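June, gone 11 at night

Back from Brostinport. Feet wrecked. Writing this fast before I fall asleep on top of it.

Allotment meeting ran on and on, so missed the 5 o'clock ferry and had to wait for the next one, stood on the slip in the drizzle with a tray of leeks on my hip. Leeks survived. Hair did not. Renu Bisht came over on the same boat and we talked slugs the whole way. She's gone off the beer traps, says they only bring in more from next door. She goes out with a torch now and picks them off. Not sure I've got the stomach for it.

Plot news. Broad beans finally standing up on their own after the wind. Blackfly on the tips so pinched them all out and put the tips in a bag for tea (fried in butter, bit of salt, lovely). Courgettes sulking. Something has had the tops off the beetroot, pigeon I think, there was a feather. Must get netting. Must get netting, I write this every year.

Rent letter came. 168 for the year, up again, and they want it by the end of the month. Paid it standing in the kitchen so I woudn't stew over it. Waiting list is silly now so I'm hardly going to give the thing up.

Seeds: the Solís tomatoes are way ahead of the Plendel ones, same windowsill, same compost, same everything. Plendel all leaf. Going to put 2 of each in the big pots by the back door and leave them to fight it out. Rest can go to Renu if she's got the room, she said maybe.

Mum rang while I was scrubbing my nails. Hip better, she walked to the post box and back and wants it known. Wants to come and see the plot. Said yes, then remembered the state of the path. Need to shift those slabs first, and the bramble by the gate. 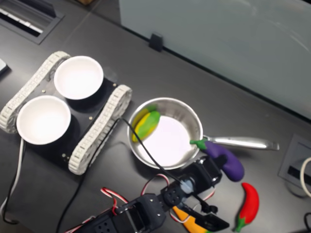

Also need string, more canes, and something for the shed hinge, which has given up completly. Jukell had canes cheap last time but it's a bus out there and canes on a bus, no. Never again. Poked a man in the ear.

Tomorrow: leeks in before work if it's dry. Holes with the old dibber, drop them in, fill with water, don't firm them. Ring Mum back about dates. Netting!!

Kettle's boiled. Too tired to drink it now. Bed.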